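Steamed Buns at the White Table

Posted November 21, 2023

I promised a few of you I would put the bun pictures up, and then October disappeared on me, so this gallery is very overdue. It's a short page this time, with 2 pictures and a lot of talking around them (you know how I am). I've been making steamed buns on and off since spring, when Loïc Besnard gave me his dough recipe on the back of a Turnby parking receipt. I still have the receipt. It has a grease spot right where the amount of yeast should be, and I've had to work that part out for myself!

The dough is the easy bit, once you've done it a few times. Flour, warm water, sugar, a spoonful of oil, yeast, and 200 grams of milk if you like them softer – I do. What always gets me is the shaping. I roll the pieces too tight and they come out with a little belly button on top, or I leave them too slack and they slump sideways like they need a nap.

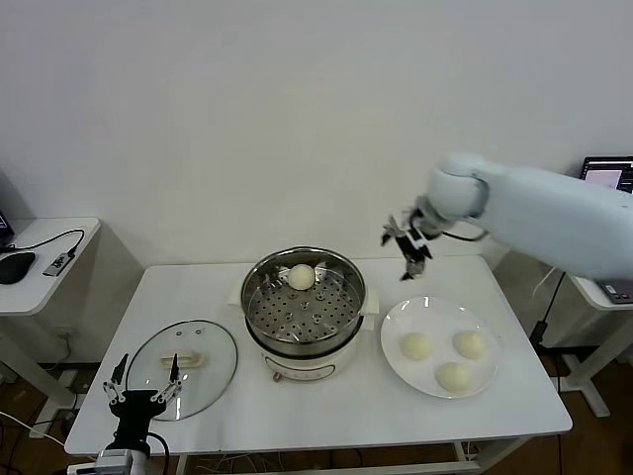 The electric steamer with one bun on the tray, three more on the plate, and the glass lid off to the left.

I'm very fond of an electric steamer for this. I started out with a bamboo basket over a wok, and I loved how it looked, but I was forever running the water dry and scorching the bottom of the wok. With an electric one you fill it, turn the knob and go do something else. The lid is the one part that takes some getting used to. Lift it straight up and all the drips land on your buns and leave shiny wet spots, so tilt it away from you and slide it off sideways. Horácio Loureiro wraps his lid in a dish towel and swears by it, and I keep meaning to try that.

A word about crowding. Buns grow a lot in the steam, and if they touch, they stick, and then you tear the skin pulling them apart. I would much sooner do a few small batches and keep the kettle going than squeeze everything in at once. Oh, and put a square of parchment under each one if your tray has holes in it. I skipped that once and spent the evening poking dough out with a toothpick.

Then there's the serving side of things, which I think about more than I probably should. Small round plates are nice for a snack, but when people are coming over I want everything on one big plate in the middle so we can all reach.
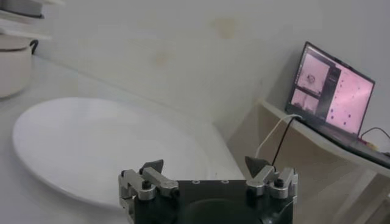

I like a plain white plate for pale food. Azevedo – the little secondhand place near the bridge in Grivolby – usually has a shelf of big ovals in the back, and they're cheap if you don't mind a scratch or two. Warm the plate with hot water first and dry it well, or the bottoms of the buns go gummy while everybody is still hunting for a chair.

For dipping I put out condensed milk for the sweet-tooth crowd and soy sauce with a bit of vinegar and chili for the rest of us. Leftovers freeze beautifully, by the way. Let them cool all the way, bag them up, and steam them straight from the freezer for 2 minutes longer than you think they need.

Next up in the gallery will be the red bean ones, as soon as I get the filling to stay inside.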